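From: Kvido Zeman
Subject: Re: Old office PCs as a backup server, noise at night

Hello Jaruwan, hello list,

Jaruwan Petchrat wrote:
> We were offered two old desktop towers from the Brester office. Is it
> reasonable to keep our 988 GB of scanned parish books on one of them?
> I worry about the power bill, and also the noise, my desk is in the
> same room.

I think it is reasonable, if the machine does not run all day. Ours wakes at 2 in the morning, copies what has changed, and goes to sleep again. The noise was mostly from the case fan. After I set it slower in the BIOS I could work beside it.

Please do not trust the old drives for the only copy. We bought new ones and kept the old for tests.
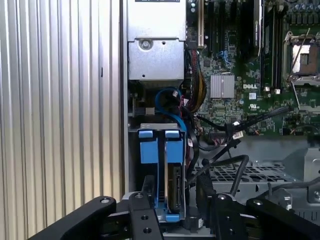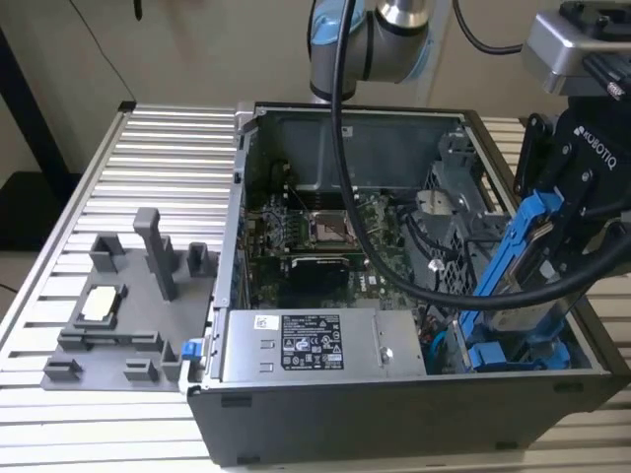 About the file names I must warn you. In January we had 3,000 scans with Thai and Czech letters in the names, and the copy program changed part of them without any message. Ekkachai Ratanaporn found it only when he compared the lists. Now we use plain letters and numbers – it is ugly, but it survives every system.

For memory, 16 GB is more than enough for this work.

If you want, I can send you the small script which compares the two lists. It is not long, and the comments are in English.

Greetings,
Kvido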